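Dondix Support – Ticket 2079
Product: Brakton cell simulator, table arm
Opened by: Hongjun Qian
Opened: Sep 24, 2025
Status: Closed
Subject: Arm stops with contact fault at bottom of approach move

Reported problem

The table arm in our simulated Lunden cell faults when it comes down to pick. It reaches the approach point, starts the last straight move and stops with "unexpected contact, link 7". The gripper never closes. It happens on most runs but not all. The same program ran clean in July, before we swapped the table model for the new one. The two arms on the pedestals are parked and are not part of the program.

I have already tried a restart, a fresh copy of the cell file and the older gripper model. No change with any of them.

Reply from support

Please send the log from a failed run and a view of the cell with the arm held at the bottom of the move. Please also tell us which table file you are loading and whether the base offset was changed when you swapped it.

Reply from Hongjun Qian

Log attached. The fault comes at step 102 in the run I saved. Table file is gerlach_table_b. I did not touch the base offset.

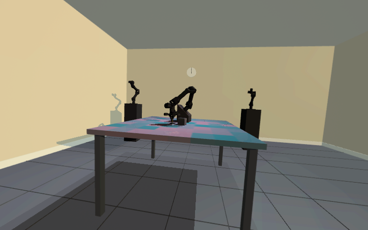
The base offset is still my first suspect, as the old table had a thicker top and I would expect the arm to have moved with it. I checked the base against the slab and could not find a gap, but I may be looking in the wrong place. With the arm held at the bottom, the fingers are pointing straight down and are at the tabletop or only just above it, with the small grey block right beside them, so there is very little room left either way. Lowering the contact limit makes the fault more frequent. Raising it hides the fault, but I don't want to leave it like that.

Reply from support

Thank you, that helps. Leave the contact limit at its default, 120. Two things to check:

1. Open the table file and compare the height of the collision shape with the height of the visible slab. They are stored separately.
2. Check the tool length in the arm settings. It should match the gripper model you have loaded now. If you went back to the older gripper for a test, the value may not have been reset.

Reply from Hongjun Qian

Tool length was correct. The collision shape was not – it still had the height from the old table, so it sat above the visible top by 31 mm. I set it to match, saved the file and reloaded the cell. The base offset did not need changing.

Ran the pick program again with the contact limit at default and the fault did not come back. Please close.

Resolution

Collision height in gerlach_table_b corrected by the user. Table file passed to the model library for the same correction.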